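Ticket 153 - Ceinture cardio Esby : fréquence bloquée à 17 battements au-dessus du réel
Catégorie : Capteurs et appairage
Statut : résolu
Ouvert le 7/12/25

Message initial

Bonjour,

J'utilise une ceinture Esby avec l'application Cutura pour mes séances de vélo d'intérieur et de course. Depuis la dernière mise à jour de l'application, la fréquence cardiaque affichée est fausse pendant les premières minutes, puis elle se fige. Sur la séance de ce matin, je suis resté à 153 pendant tout l'échauffement alors que je pédalais sans forcer. En prenant le pouls au poignet, je trouve 17 battements de moins. Le calcul des calories suit la fréquence, donc il est faux lui aussi.

Matériel : ceinture Esby, sangle d'origine, home trainer Chevalier, téléphone Android. Aucun autre capteur de fréquence cardiaque dans la maison.

Déjà essayé : redémarrage du téléphone, désinstallation et réinstallation de Cutura, changement de pile. Pas d'amélioration.

Réponse du support Sivham

Bonjour,

Merci pour ces précisions. Une valeur figée vient le plus souvent d'un mauvais contact des électrodes ou d'une double connexion. Merci de faire les vérifications suivantes, dans l'ordre :

1. Retirer la pile, attendre 12 secondes, la remettre.
2. Humidifier les deux électrodes avec de l'eau claire avant de mettre la sangle.
3. Dans les réglages Bluetooth du téléphone, oublier la ceinture. L'appairage doit se faire uniquement depuis Cutura, menu Capteurs.
4. Vérifier que la console du home trainer n'est pas connectée à la ceinture en même temps.
5. Refaire une séance courte et nous envoyer le journal (Profil, Aide, Exporter le journal).

Réponse du client

Points 1 à 3 faits. La ceinture apparaissait bien dans la liste Bluetooth du téléphone, je l'ai supprimée. Pour le point 4, je ne sais pas comment vérifier, la console n'affiche pas le nom des capteurs connectés.

Nouvelle séance : la valeur ne se fige plus, mais elle reste trop haute au démarrage. L'écart disparaît au bout de 6 minutes. Journal joint.

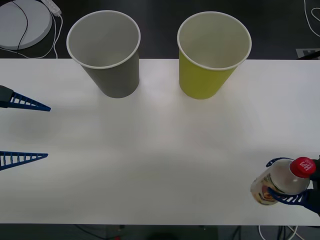 J'ai aussi fait un essai en courant dehors, sans le home trainer. Pas d'écart du tout, la fréquence monte normalement et redescend quand je marche. Le problème ne se produit donc que sur le vélo.

Réponse du support Sivham

Le journal montre deux sources de fréquence cardiaque au début de la séance : la ceinture, et le home trainer Chevalier, qui transmet une valeur estimée à partir de la puissance. Depuis la mise à jour, Cutura prend par défaut la première source détectée. Elle bascule sur la ceinture plus tard, quand le signal est jugé stable. L'essai à l'extérieur confirme ce diagnostic.

Pour corriger :

- ouvrir Cutura, menu Capteurs, puis Home trainer ;
- désactiver « Recevoir la fréquence cardiaque » ;
- laisser actives la puissance et la cadence ;
- dans Priorité des sources, placer la ceinture en premier ;
- fermer complètement l'application avant la séance suivante.

Les séances déjà enregistrées ne sont pas recalculées. Il est possible de supprimer la fréquence cardiaque d'une séance (Modifier, Données, Retirer) - les calories sont alors estimées à partir de la puissance seule.

Réponse du client

Réglage modifié, deux séances faites depuis. La fréquence est correcte dès le départ et correspond à ce que je mesure au poignet. J'ai retiré la fréquence de la séance du matin, les calories ont baissé et le total me paraît plus cohérent.

Une remarque : l'option est difficile à trouver, elle n'apparaît que si le home trainer est allumé. Ce serait utile de le signaler dans l'aide.

Réponse du support Sivham

Merci pour votre retour. La remarque a été transmise à l'équipe qui s'occupe des pages d'aide. Nous passons le ticket en résolu. Il peut être rouvert en répondant à ce message.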